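# Udlow Handling Challenge

The **Udlow Handling Challenge** is an annual student robotics competition in which teams program robot arms to pick up, move and put away ordinary household goods. It is open to high school and community college teams and is organized by the Udlow Technical Education Trust. The competition takes its name from the town of Udlow, where the first event was held, although the final has since moved to the neighboring town of Grornach.

Unlike contests in which students build a vehicle to a fixed size, the Handling Challenge supplies every team with the same type of arm. Teams are judged on their grippers, their control software and their written records.

## History

The competition grew out of an elective course at the Grornach Community College, where students were asked to automate the packing of a lunch order. The first event had 4 teams and was completed in one afternoon. A junior division was added when local high schools asked to take part, and the rules were rewritten so that both divisions could use the same tasks.

In its early years the challenge used wooden blocks and plastic cylinders. Food packaging was introduced after several teams reported that their programs, which worked well with blocks, failed with anything that changed shape when held. Packaging has remained the main category of test object. The original block tasks survive as a qualifying round.

## Format

The season opens in November, when the task book is published and practice equipment is lent to new teams. The final is held on 25th June at Grornach. As many as 40 teams may be admitted to the season, and places are given in order of registration.

Each team may have up to six students and one adult adviser. Advisers may not touch the equipment or the code during a scored run. A team has three scored runs, of which the best two are added together.

Tasks are set in three groups:

- **Transfer.** A single item is taken from one marked area to another.
- **Sorting.** Mixed items are separated by type and placed in the correct area.
- **Joint handling.** Two arms share the same table, and both must be used before the run ends.

Joint handling is the only group in which contact between arms is penalized. A light touch costs points, and a collision that stops either arm ends the run.

## Equipment

The standard kit, known as the Hapeta kit, consists of a pair of arms, a power supply, mounting hardware and a small camera for each wrist. Teams may replace the gripper fingers with parts of their own design, provided that the original motor is kept. Padding and surface coverings are allowed. Adhesives that leave a residue on the test object are not.

Most teams use the Zallex software library, which was written by former competitors and is maintained at the college. Its use is optional. Teams that write their own control code must submit it for a safety check before practice runs begin.

Cables must be routed so that they do not limit the motion of the wrist. Judges inspect the cables before the first run and may require changes.

## Scoring

A perfect score is 400 points. Half of the points are awarded for completed tasks, one quarter for the condition of the items afterward, and the remainder for the team logbook. Crushed or torn packaging receives no points for condition, even when the item has been placed correctly.

The logbook must record each change to the gripper or the program, the reason for it, and the result. Judges may ask any student on the team to explain any entry. Ties are settled by the logbook score and, after that, by the shorter total time. The highest number of practice attempts recorded by one team in a single season is 3036, entered by a junior division team from Udlow.

## Practice and instruction

Practice takes place at the team's own school or in open sessions at the college. New teams are advised to begin with one arm and one item, and to add the second arm only when the first can repeat a transfer reliably. The task book recommends soft bags as early practice items, as their corners and crimped edges offer several places to grip and show students how much the choice of grip point matters.

Students also review wrist camera images as part of their preparation. In this view the team's own fingers fill much of the picture and may hide the item, and judges expect the logbook to show how the program deals with the problem. 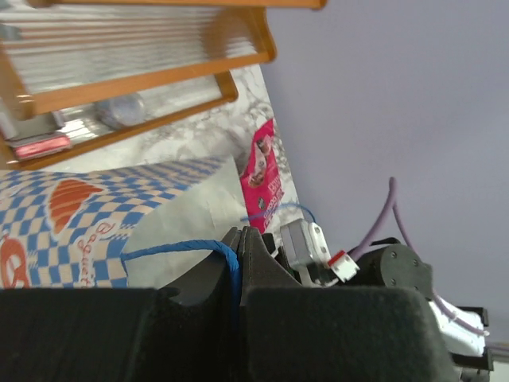
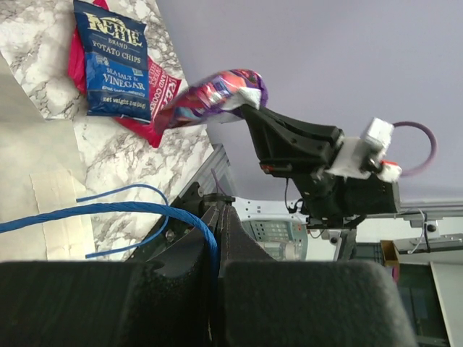 *Wrist camera views from practice. The second shows a snack bag held by another arm, with a bag of Kettle Brand chips on the marble-patterned tabletop.*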